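Workshop notebook, Prerkstead outdoor cooking bench
31 October 2021
Entered by P. Angelovski

Work continued on the charcoal kettle returned from the Zomthorpe site. The lid thermometer was compared with the reference probe at grate level, with both vents fully open and the lid closed throughout. The lid dial read high at every check. It has been removed and a replacement requested from Grarnitz under order 2679.

The ash sweep was stiff on arrival. The blades were taken off, scraped and refitted with new washers. The handle now travels its full distance, although there is still slight play at the left stop. Colleagues are asked not to tighten the centre nut further until the spare has been received.

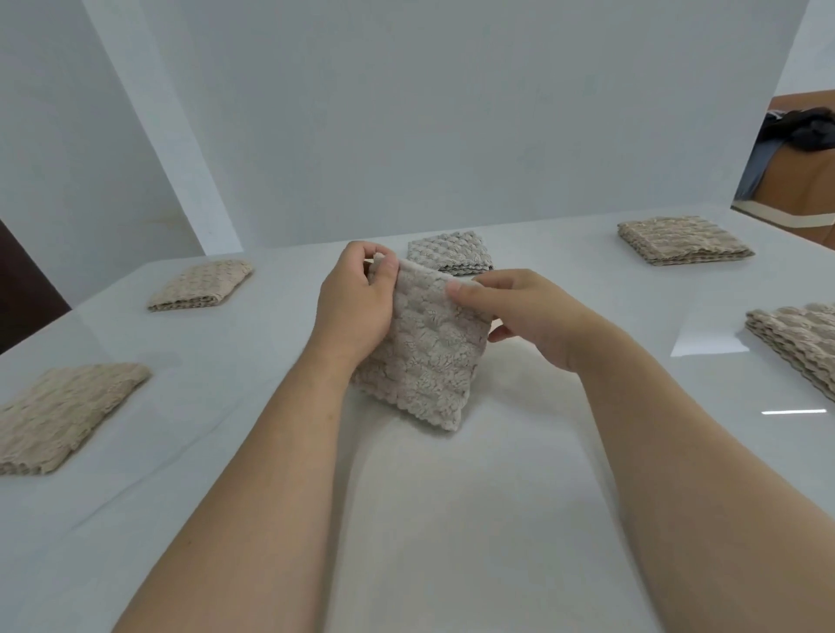 Bench supplies and cleaning

Cloths used on grates are to be kept apart from those used on lids and side shelves. The degreaser supplied in April is finished. The new container is on the lower shelf and must be diluted before use on enamel.

Charcoal trial, Salinas briquettes

A charge of 2000 g was lit in the chimney starter and tipped when the top layer had greyed over. The grate probe held 116 °C for the first part of the run with the lower vent at setting 2, then fell away slowly. The fall began before the fuel was spent — ash over the lower vent is suspected. The run is to be repeated with the sweep operated at intervals, using the same charge and the same vent setting.

Outstanding: lid gasket, left stop, second run.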